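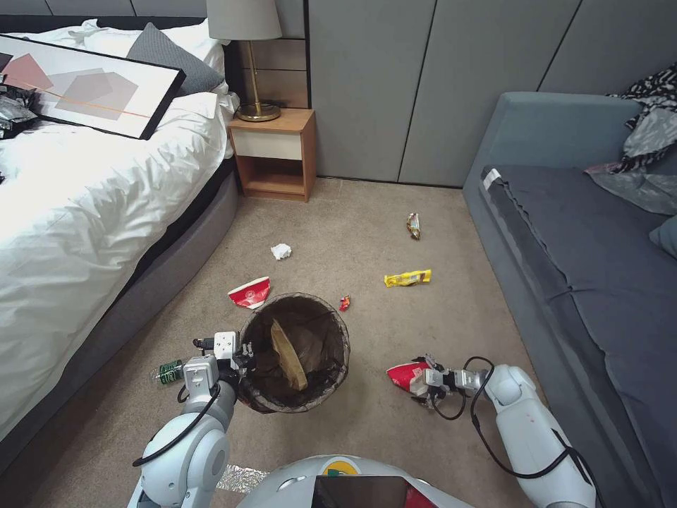
4.2 Sorting and disposal of loose rubbish in the furnished bedroom

The bedroom condition was designed to represent a sleeping area left untidied after an informal gathering. Following the practice set out in the Millia household protocol, rubbish was placed both on the carpet and on raised surfaces, so that the work could not be completed at floor level alone. Items were drawn from a stock of 200 pieces of ordinary household packaging held at the Nitberg site. The stock was restricted to dry articles: paper cups and bowls, sweet and snack wrappers, cardboard, foil and empty bottles.

Earlier work by the Masaveo group treated the bin as a fixed point and recorded only whether an item had entered it. We consider this measure to be incomplete. In a domestic room the capacity of the bin changes as the task proceeds, and rigid pieces placed early reduce the space left for later ones. We therefore recorded the state of the bin alongside the state of the floor, at intervals of 3 minutes.

Rubbish on the bed was treated as a separate class. Foil and plastic bags resting on bedding differ from the same articles on carpet in two respects: the surface beneath them is soft and gives way under pressure, and the bedding itself must remain in place. A session was marked as complete only when both the bed and the carpet had been cleared. Of the 74 sessions in this condition, 6 were excluded for departures from the starting layout.

Figure 3 shows the relation between the bin and the bed during one session. Paper tableware and snack packaging have collected in the bin, while foil and black plastic bags remain on the bedding. A bottle and a strip of clear tape are still on the carpet. Tape of this kind lies flat against the pile and was scored separately from bulky items, in line with the categories proposed by Esteves.

Figure 3. Bedroom condition, with rubbish in the bin, on the carpet and on the bed.
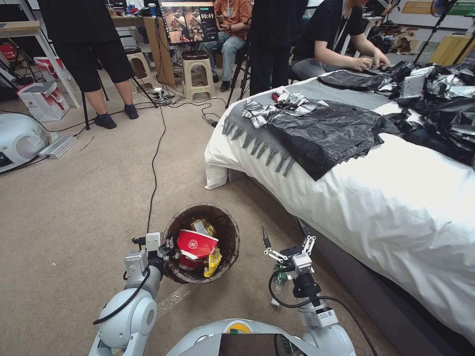
4.3 Treatment of bedding and soft furnishings

Blankets, pillows and throws were not counted as rubbish and were scored under a separate heading. A blanket moved during the removal of an item was recorded as disturbed if any part of it reached the floor.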